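Zilturlow-users mailing list
Subject: Re: [zilturlow-users] Planner refuses every path into the shelf unit
From: Wanting Zeng
Date: Wed 10 February

Hi Kamonchanok, hi all,

I loaded your scene last night, meaning to spend ten minutes on it, and went to bed at an hour I won't put in a public archive. Two renders from my run, so we agree we're talking about the same furniture:
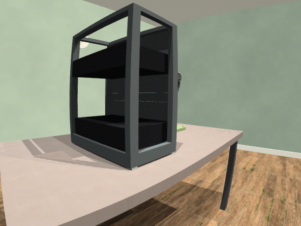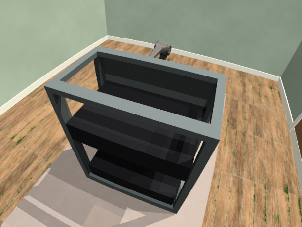
Kamonchanok's shelf scene in the simulator. First one is the low view from a front corner, second is the view from higher up. Same unit, default lighting.

Kamonchanok Thongdee wrote:

> I have a plain pick task with the open-frame shelf unit from the
> Ilie asset pack. The arm starts behind the unit and is supposed to
> reach into the gap in the middle. You can see daylight through the
> thing. The planner says "goal state in collision" for every single
> target I give it, 2000 out of 2000 samples rejected. If I delete the
> shelf it plans fine, but then there is not much to reach into.
>
> I have tried:
> - raising the sample limit to 4000 (same answer, takes longer)
> - shrinking the gripper padding to zero
> - moving the target up, down, and toward the open side
> - Tolleo 11 and the nightly
>
> Is this the planner or is it me?

It's neither, so you may both hold your heads up. It's the collision mesh.

What gets drawn and what gets checked are two separate files. The drawn one has posts, rails and gaps, and it looks great. The checked one is made by the importer, and if the asset doesn't say otherwise the importer wraps the whole link in one convex hull. A convex hull of an open shelf is a solid block. Your planner has been told there is a large brick in the room and has very sensibly declined to put a hand in it, 2000 times. Then 4000 times, when you asked more firmly.

To see it for yourself, open the viewer, go to View > Geometry and turn off "visual" and turn on "collision". I got a single gray lump with nice crisp edges.

The fix, in the order I did it:

1. In the asset's import settings, change collision from "hull" to "decompose". The setting is per link. If you only change it on the base link, you'll get a beautiful hollow base and a brick on top.

2. Set max pieces to something bigger than the default. I used 11. With fewer than that, one of the pieces bridged the front opening like a pane of glass, and I lost half an hour to it.

3. Delete the cache folder by hand. The "rebuild cache" button compares the time stamp on the mesh file, and you haven't touched the mesh file, so it cheerfully rebuilds nothing. There has been a ticket open on this since last April. I opened it.

4. Put your gripper padding back. With zero padding the planner will find you a path that sands the paint off a post.

After that I got a plan on the first try for a target in the middle gap, coming in from the open side. Targets right up against the back panel still fail, and they should.

Two smaller things I noticed while I was in there.

The black shelf pieces are separate bodies in this asset, so don't weld them to the frame to save load time. I tried it and the importer took it as permission to go back to one hull for the lot.

Also, your start state is tight. It's legal, but the planner has to back out before it can go anywhere, and if you ever turn on the Ternex smoother it will try to cut that corner. I'd add a waypoint out to the side, clear of the frame, and plan in two legs.

If anyone on the list maintains the importer: could it print one line when it falls back to a hull? I'm not asking for a dialog box. A single sad line in the log would do – "this shelf is now a brick" – and I'd be content with more formal wording.

Kamonchanok, if it still fails after step 3, send me the log from the import and leave out the one from the planner. Mine was 4000 copies of the same sentence and I've read it.

Wanting

_______________________________________________
zilturlow-users mailing list
To unsubscribe or change your options, use the list page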